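Residents Warned Over Unlicensed Home Repair Callers

June 13, 2025

The Jenddale Consumer Protection Office has received a number of complaints concerning a man who calls at homes in Turnley and asks for a deposit of $200 toward cabinet and door repairs. In the cases reported during May, no work was carried out.

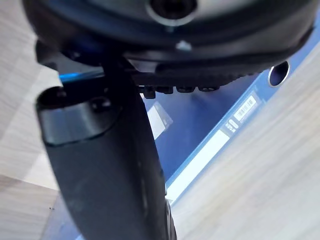
The caller gives the name of a firm, Brirnard Home Services, for which the office can find no license. Older residents appear to have been approached most often - in one case a householder paid a further $1000 for materials.

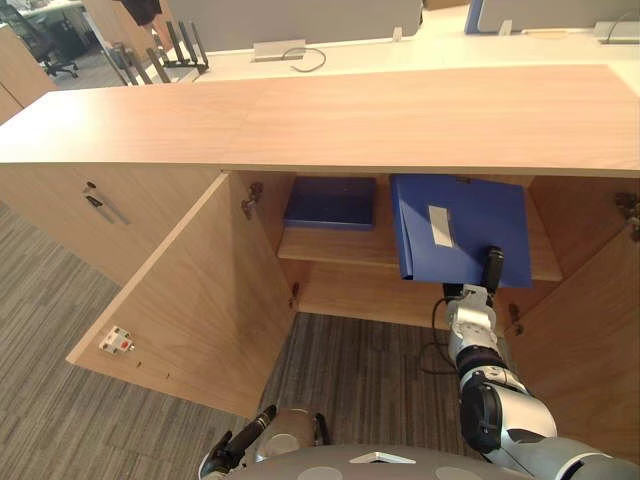 Emrys Prosser told the office that he had asked for a written receipt and was promised one by mail, and that the telephone number he was given had since been disconnected. 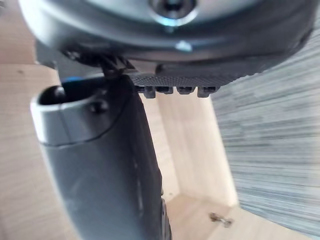
Licensed contractors are required to provide a written estimate before accepting payment. The estimate should list each part and its price, down to small items such as a round bolt or a textured rubber-like pad, and should be signed by both parties. 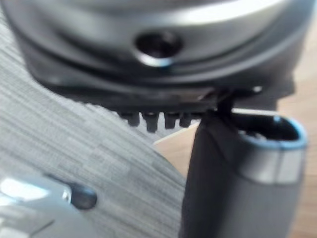

Complaints may be made in person at the Turnley office, Room 16, or by letter. Residents who have already paid a deposit should keep any paperwork and contact their bank without delay.

This site uses cookies. By continuing to browse, you accept our cookie policy.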